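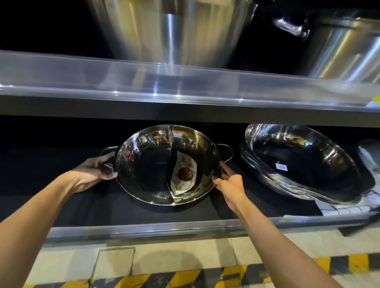 阅读时间：7 分钟

Ristari 厨房用语对照表 说明文件

这个仓库里放的是一份对照表，收集餐馆后厨里每天说的词和短句，一边是中文，一边是芬兰语和越南语。中文不是我的母语，我学了很多年，现在每天都用，但是写长的文章还是会有不自然的地方。如果您看到哪一句奇怪，请直接告诉我，我会很感谢。

为什么做这个表

我在 Stetberg 的一家餐馆工作过，厨房里的人说三种语言。大家都很熟练，切菜、炒菜、出餐都没有问题，可是一说到“把那个拿过来”，就要用手指。普通词典里有“锅”，但是没有告诉你炖锅、汤桶、炒锅、平底锅在厨房里怎么分。词典里也有“火”，但是师傅喊“收火”的时候，新来的人不知道是关掉还是调小。

开始的时候我只是在本子上记，一天记几个。后来本子沾了油，有几页看不清楚，我才把它输入电脑。所以最早的一部分词条顺序很乱，是按照我听到的先后，没有按照拼音。现在已经重新排过，旧的编号保留在最后一列，请不要删除，有别的文件还在引用它。

文件内容

仓库里有 3 个数据文件，都是 UTF-8 编码，用制表符分隔。

器具.tsv：锅、盆、勺、架子、砧板等等的名称。同一件东西有几个叫法的，每个叫法单独一行，用“同组”这一列连起来。

动作.tsv：动词和动词短语，例如焯水、过油、收汁、醒面、打荷。这个文件最难做，我修改的次数也最多。

口令.tsv：出餐时候喊的短句，例如“走菜”“叫起”“催一下”。每一句后面写了什么时候说，由谁对谁说。

每个文件的第一行是列名。列的意思如下。

编号：字母加数字，新的编号，不会再改。
中文：简体字。
拼音：带声调符号。轻声不标。
芬兰语：名词用主格单数，动词用不定式。
越南语：带全部声调符号，请不要用会去掉符号的软件打开后再保存。
地区：这个说法我在哪里的师傅那里听到，例如粤、川、东北、通用。
说明：自由文字，可以是空的。
同组：相同意思的词条用同一个组号。
旧编号：见上面。

关于越南语的部分

越南语一列的第一版来自 Ngô 词表。这个词表原来是给面包房用的，所以面食和烘烤的词非常好，炒菜的词比较少。少的部分是后来补充的，质量没有那么平均。在说明列里写着“补”字的词条，请使用以前再确认一次。

越南语南方和北方的说法有时候不同，例如“碗”和“勺子”。现在的办法是两个都写，中间用斜线，北方在前面。我知道这样对程序处理不方便，下一个版本会分成两列。

关于“地区”这一列

有人写信说，地区标得不准确。我同意。我标的是说话人自己告诉我的家乡，不是方言学的结论。比如“镬”，标的是粤，但是别的地方也有人用。“马勺”标了东北，可能在整个北方都可以听到。请把这一列看作一个线索，不要当作证据。做方言研究的朋友，这个数据对您恐怕是不够的。

几个容易错的词

“打荷”：和荷花没有关系。这是粤式厨房里的一个岗位，在炒锅师傅和切配之间，负责传递、配料、摆盘。芬兰语没有对应的词，我写了一句解释。

“飞水”和“焯水”：意思很接近，飞水是粤菜厨房的说法，编在同一组。有的师傅认为飞水时间更短，我在说明列里写了这个意见。

“上浆”和“挂糊”：不是一组。上浆薄，挂糊厚。旧版本错误地放在一起，已经改正。

“走”：单独喊一个“走”，在口令里是“可以出菜”的意思。跟在菜名前后，“走青”却是“不要葱和香菜”。机器翻译几乎每次都翻错，所以我把常见的组合全部列出来了。

“吊汤”：我一开始翻成了“挂起来的汤”，同事笑了很长时间。正确的意思是用骨头、鸡、火腿慢慢地煮高汤。

“明档”：客人可以看见厨师做菜的柜台。芬兰语一列写的是“开放厨房”，范围稍微大一点，暂时没有更好的。

使用方法

如果您只是想打印出来贴在墙上，请看“打印”文件夹。那里有排好的版面，A4 纸，字比较大，站着也可以读。建议先过塑，厨房里的纸很快会坏。

如果您想放进自己的程序，请直接读 tsv 文件。有一点要注意：说明列里可能有中文引号和分号，但是不会有制表符和换行。我每次发布以前都检查这一点。

如果您想做学习卡片，“卡片”文件夹里有一个可以导入的版本，正面是中文，背面是另外两种语言。口令没有放进卡片，我觉得口令离开现场很难记。

来源和核对

所有中文词条都是在厨房里听到或者由厨师告诉我的，没有从出版的词典里复制。每一条至少有 2 个会说这种语言的人看过。意见不一致的时候，我把两种意见都写进说明列，不作决定。

芬兰语部分的校对由 Dornongate 语言小组完成，他们每个星期五晚上开一次会，一次看一页。进度慢，但是看得很细。器具和动作已经全部看完，口令还剩下 32 条没有看，在文件里用问号标出。

已知的问题

拼音里“一”和“不”的变调，有的地方标了实际读音，有的地方标了原来的声调，不统一。

量词没有收。有人希望知道是“一口锅”还是“一个锅”，我也希望，还没有时间做。

甜品和饮料的词很少。我没有在那样的厨房工作过。

芬兰语口语和书面语差别很大，这里只有书面语。在厨房里没有人会像这个表里那样说芬兰语，这一点请新同事们有心理准备。

不适合的用途

这份表不能用来处理过敏信息。食材和过敏原的名称必须用正式的、经过审核的材料，一个词翻错了会有人受伤。因为这个原因，我故意没有做“食材”这个文件，也请不要提交食材的词条，我不会合并。

它也不适合用来考试或者评价员工的语言水平。

怎样参加

欢迎提交新的词条。请写清楚三件事：您在哪里听到，谁会这样说（写岗位就可以，请不要写姓名），在什么情况下说。只有中文也可以提交，别的语言我们来补。修改别人的词条以前，请先开一个讨论。

骂人的话不收。我知道它们在厨房里用得很多。

许可

数据可以自由使用、修改和再发布，商业使用也可以，请注明出处“Ristari 厨房用语对照表”。打印文件夹里的版面使用相同的许可，字体除外，字体有自己的许可文件，放在同一个文件夹里。

更新记录

十二月：重新排序，增加“同组”列，改正上浆和挂糊的分组，口令文件增加了“走青”等组合。
再以前的版本没有写记录，对不起。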